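Zekon BR-403 ステージ用パワードスピーカー
最終更新日:2019/4/26
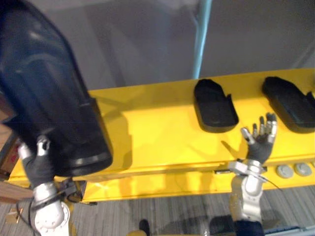 概要

BR-403は、ライブハウスおよび小規模ホールでのボーカル拡声とフロアモニターを想定した2ウェイのパワードスピーカーである。前モデルの筐体設計を引き継ぎ、アンプ部とDSPを全面的に更新した。メインスピーカーとしてポールマウントで使用する場合と、床置きのウェッジモニターとして使用する場合とで、内蔵プリセットを切り替える。

信号処理

入力信号はAD変換後、4バンドのパラメトリックEQ、クロスオーバー、リミッターの順に処理される。クロスオーバーの特性は固定で、ユーザーによる変更はできない。EQ設定は電源を切っても保持される。工場出荷時の設定に戻すには、背面のENTERボタンを押しながら電源を投入する。

プリセットは次のとおり。

VOCAL:中域の明瞭度を優先し、低域を緩やかに減衰させる。弾き語りやMCに適する。
TRACK:カラオケ音源やDJ出力など、完成した2ミックスの再生に使用する。
MONITOR:床置き時の低域の盛り上がりを補正する。ポールマウント時には使用しないこと。
FLAT:補正なし。外部プロセッサーを併用する場合に選択する。

主な仕様

形式:バスレフ型2ウェイ、バイアンプ駆動
再生周波数帯域:52 Hz~20 kHz(-10 dB)
入力端子:XLR/TRSコンボ×2、RCAピン×1
出力端子:XLR(スルー/ミックス切替)
ラインレベル入力感度:+4 dBu
冷却方式:自然空冷
電源:AC 100 V、50/60 Hz
保管温度:-20~60 ℃

設置上の注意

ポールマウント時は直径35 mmのスタンドを使用し、固定ネジを確実に締め付ける。吊り下げ設置には別売のBratex製ブラケットが必要である。ハンドルを利用した吊り下げは禁止する。背面の放熱部は壁から15 cm以上離す。屋外で使用する場合は雨天を避け、直射日光下での連続運転は行わない。

2台をスルー接続する場合、2台目の入力はLINEに設定する。MICのまま接続すると入力段で歪みが生じる。ハムノイズが発生したときは、ミキサーと本機の電源を同一系統から取り、改善しない場合に限りグラウンドリフトスイッチを使用する。

採用例

歌手オーランド・マルランダの国内クラブ公演では、Aidooが音響を担当し、本機をMONITORプリセットでステージ前方に4台配置した。同社のアイガルス・ラウルによれば、調整は250 Hz付近を3 dB下げたのみで、全公演を同じ設定で通したという。

別売品

Brudbridge キャリングカバー(BR-403専用):2,977円(税別)
Bratex 壁掛け・吊り下げ用ブラケット:販売店にお問い合わせください
補修用グリル:部品扱い

ファームウェア

12月公開の版で、スリープ復帰時にプリセット表示が一つ前の状態に戻る不具合を修正した。更新は背面のサービス用USB端子から行う。更新中は電源を切らず、入力ケーブルをすべて外しておくこと。完了後、表示部に版数が3秒間表示される。

お問い合わせ | © Zekon | ページの先頭へ戻る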